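Posted in October, 7:42 am
By the list owner, Holby Fly-In list
We use cookies to remember your sign-in. By staying on this page you agree to this. OK / Settings

Subject: Re: Re: Holby fly-in, parking and fuel

Quick one before work, sorry for the mess. Answers to most of what came in overnight, will do a cleaner version when I get a minute.

> Are we on the grass again this year or the hard
> stand? Last year I was told grass on the phone and
> then got waved onto the hard stand, and the tiedowns
> I brought were no use. Also is there avgas on the
> field or do we tanker in. Coming up from Katona with
> one stop, two on board, would like to leave light.

Grass. All of it, tailwheel and nosewheel both. Hard stand is for the fuel truck and the two display ships and thats it. Bring stakes, the long ones, the ground at the east end is soft. Screw-in type holds fine. No dog stakes please.

Fuel: yes, avgas on the field, from the truck, cards only. The pump by the old hangar is still dead. Truck holds 2,000 gallons and we've never run it dry but if everybody lines up at four o'clock you will wait. Fill when you get in. No mogas. If you run mogas, Perkar has it, 20 minutes west in anything slow, self serve.

Leaving light from Katona should be OK. Runway is 1,816 feet of usable grass with the displaced threshold on the road end, trees on the other. Fine for a Champ or a Cub on a cool morning. If you're in something heavier and its warm in the afternoon do the numbers, don't go by what you did last year, the grass is longer.

Arrivals. Pattern is left for both ends, 800 above the field. No straight-ins, no overhead breaks. Make your calls on the CTAF with the field name first AND last, Fletero is on the same frequency and they had a good crowd on the air last time too. Half the calls I heard were for them.

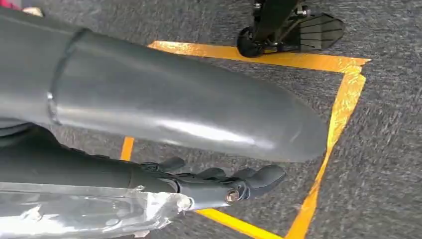
Fletero's fly-in is the same weekend as ours again, one reply pointed out, and couldn't somebody have called over there in the spring and sorted it out, because the writer would like to go to both and now has to pick.

Fair. I did call. They book around the warbird people and the warbird people don't move. You can do both, its a short hop, Fletero does breakfast and we do lunch. Several did it last year. Just listen hard on the radio, see above.

Display slot is noon to one, field closed the whole hour, so be on the ground by 11:45 or plan to hold well south. No landing because you're low on gas, go to Perkar.

Camping under the wing is OK, up to 200 feet back from the runway edge is off limits so look for the white cones. Water from the spigot behind the clubhouse. No fires. Quiet on engines before 7.

Judging: vintage, homebuilt, and longest distance. Homebuilt people bring your build book if you want it looked at. Forms at the clubhouse door. Longest distance last year was 306 nautical miles, in a two seater with no starter, so beat that.

Drive-ins use the north gate, not the farm lane. The farm lane is not ours and we got a letter.

Still need:
- marshallers for the morning, vests supplied
- a second handheld radio, charged
- someone with a trailer for the picnic tables

Reply to me off list for those, not to everybody, the digest is long enough alredy.

Weather call goes out the night before by 8 pm. If its a scrub we try the next day, no rain date after that.

Gotta go

Get the list digest by email once a week. Enter your address to subscribe. You can unsubscribe at any time.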